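In praise of the chair by the bin

October 28, 2022

I have been thinking a good deal lately about corners, and about the sort of chair that ends up in them. When my office moved into Sindstead we were given a long, light floor with partitions and a great many desks, and I will admit that the desks are perfectly good desks. My complaint, if it is one, is that it took us until April to get anything else.

What we got in April was an armchair. Angelica Sison found it, second-hand, and there was a small argument over whether it should come in at all. Vilmos Illés felt that a soft chair would look idle to visitors, and he is a kind man and said so very gently, but he did say it twice. I was on the side of the chair from the first, having worked for 15 years in places where the only way to sit down and think was to lock oneself in the lavatory.

A good armchair does something for a room that a sofa can't. A sofa asks for company, and sooner or later somebody holds a meeting on it. An armchair is for one person, with a letter to read or a telephone call to make, or with nothing much to do until the kettle has boiled. It should have arms thick enough to lean on and a back that comes round you a little, and I would always add a cushion – one will do, and it needn't match.

The other thing I want to speak up for is the humble bin, and here I expect to lose some of you. People who write about nice rooms seem to hide their bins, or to live without any rubbish. I can't. I open my post sitting down, I eat a clementine sitting down, and if I have to cross the floor with a handful of peel I have lost the whole pleasure of the thing. A bin should be within reach of a comfortable chair, and if there is recycling to be sorted then there ought to be one for that as well, with a pedal, and preferably in a colour you can find without your glasses.

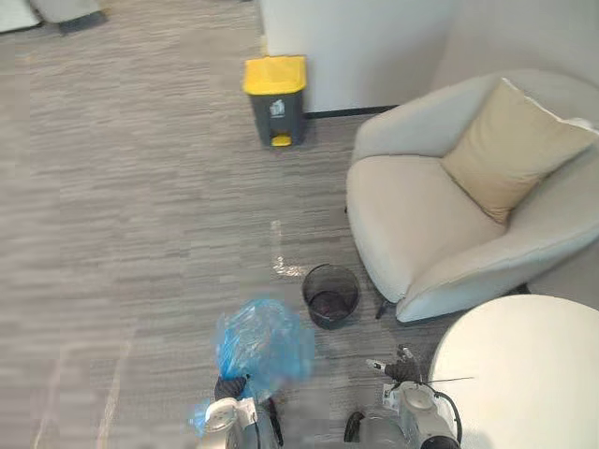 The armchair in its corner, with the yellow-lidded bin by the partition and the little mesh one close at hand.

Bo-ram Cheon would like a lamp beside it, and perhaps a bookcase, and I do see the appeal. I would still leave it as it is for another winter. Once you add a bookcase somebody will put a stack of folders on it, and then a printer will want to live next to the folders, and we shall be back where we began, with a very handsome place to keep paper.

Vilmos, I should say, was in the chair yesterday when I came by with my post. I went and had my clementine at my desk.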